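Handout 5 – Can a machine do the kitchen chores yet?
Service Automation, evening section. Instructor: Tiziana Sala

Read this before the lab visit and bring it with you. The reading for this unit is chapter 4 of the Calberg packet, minus the part on lawn mowers, which we will skip.

## 1. Where we left off

Last time we looked at the Lindgate packing line. The arms there pick the same carton from the same spot all shift long. When a carton comes in crooked, a guide rail straightens it before the arm gets there. Much of what looks like skill on that line is in the rail.

A home kitchen has no rail. Bowls get moved, cords hang down, and the pot that was on the left at breakfast is on the right by supper. So our question for this unit is a narrow one: which kitchen chores can a two-finger gripper do today without someone rebuilding the kitchen around it?

## 2. Reaching

Getting the hand to the right area is the part that works best. The arm knows its own joint angles, and a wrist camera gives a close view of whatever the fingers are near. Trouble starts with shiny things. A steel bowl reflects the wall, the lights and the gripper itself, and software that looks for edges may find the edge of a reflection.
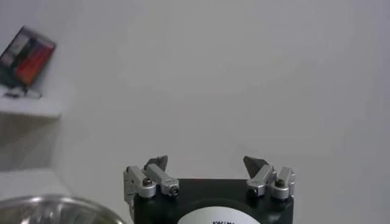 *Fig. 1. Gripper with its fingers open. The rim of a stainless steel bowl is at lower left.*

Two points to note from Fig. 1:

- The fingers are carried on metal links with pivots. Check on your own drawings whether the tips stay parallel as the links swing. On some designs they don't.
- A bowl rim is thin and curved. The fingers can pinch it, but the weight then hangs off to one side. An empty bowl is a fair test. A bowl of soup is a different problem – the load moves.

## 3. Grasping and handles

Handles are made for human hands. We wrap four fingers under and press with the thumb on top, and we shift our grip without thinking when the pot tips. A two-finger gripper has to choose its line of contact before it closes.

Izzati Halim asked in class why we don't just use a stronger motor. More force helps with slipping sideways. It does much less for twisting, where the pot turns around the line between the two fingertips. Longer pads or a second arm do more good there.

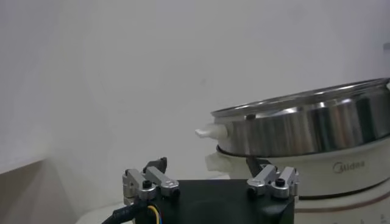
*Fig. 2. Gripper beside an electric hot pot. The steel pot and the base each have a handle on the left side.*

In Fig. 2 the two handles sit one above the other. A person who wants to pour takes the upper one, on the steel pot. A machine has to be told, or has to learn, that these are two parts and that pulling on the lower handle moves the base. Write down how you would tell them apart from a camera image alone. Color won't get you far, as both handles are white.

## 4. Scoring a chore

We use the Alarcón sheet. Each chore gets a mark for reach, grasp, move and release, plus a time. Count a run as failed if a person touches anything. Sarita Rajput's group logged 340 runs in April and had to throw out two, both for missing times. Please fill in the time column.

My own short answer for now:

| Chore | Ready? |
|---|---|
| Moving an empty bowl | Yes, if slow is fine |
| Lifting a pot off its base | Sometimes |
| Pouring hot water | No |
| Wiping a counter | Partly, corners are poor |

Ignacio Mansilla disagrees with me on pouring and will give his side in week 7.

## For next time

1. Pick one chore you did at home this week and break it into single hand movements.
2. Mark each movement where you changed your grip.
3. Read the Jirkidier case, first half only.

Hand in one page. Questions about the lab visit go to Florencia Insaurralde in room 882.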